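Gripper trial checklist, Fonidard cell (sim), with my comments
Date: 10/03/2023
Checked by: Floor Nijs

1. Joint limits loaded — OK. Same file we used for the Maes gripper, so the two can be compared.

2. Fingers open fully before approach — OK. I like the slender fingers on this one! They give me a lot more room at the plate than the Maes pair did.
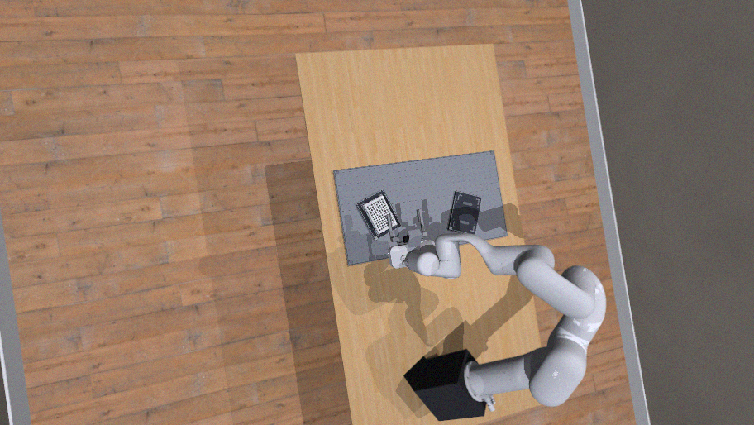

3. Clearance to the plate holder — needs a second look. I set the limit at 13 mm and the log shows a couple of dips under it (Alvar, can you rerun that with the slower approach?).

4. Speed cap near the table — OK at 100 mm/s. Conall wanted 203 and I said no, not until item 3 is closed.
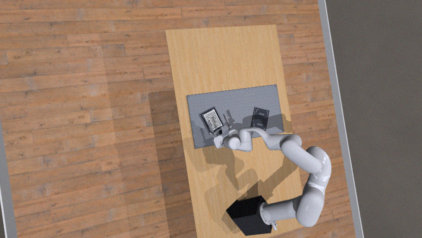

5. Stop command in mid-reach — OK. Tried it from the pendant panel and from the script, and the script one felt a bit laggy to me, but it's inside spec.

6. Contact log — 2,137 lines and mostly noise. Brisa has a filter for this, I just forgot to switch it on.

7. Empty holder position matches the layout sheet — not checked yet. I'll do it with Riet before we start on the Clanton gripper.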